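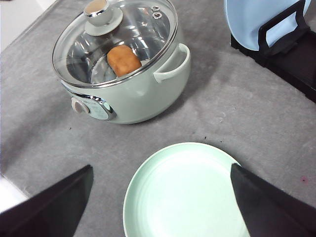
Mukitley Catering Services | Workplace and Staff Development

Mukitley puts robot arms to work in staff kitchens

June

Mukitley has brought robot arms into three of the staff kitchens it runs for Bendano, following a trial at the Thân site. The arms, supplied by Catach, take on lifting lids, moving food from pot to plate and putting plates back in the rack.

The change affects 56 kitchen employees. All keep their posts, hours and present rates of pay. Staff who used to spend the early shift plating will move to cooking, menu planning and serving at the counter, and each will have paid training before the new rota begins.

"Plating 100 breakfasts by hand is hard on the wrists, and our teams have told us so for years," said Shagufta Memon, Head of Workplace Services. "They helped decide which jobs the arm should do and which should stay with them."

Seasoning, allergen checks and special diets remain with the cooks. Any member of staff may stop an arm at any time without asking a supervisor.

Phúc Nông, a shift cook at Thân, said: "I was doubtful at first. I still am about soup. But I get to cook in the mornings now."

Staff views will be gathered again after the first full term of use.

Press contact: Oanh Phùng, Mukitley Press Office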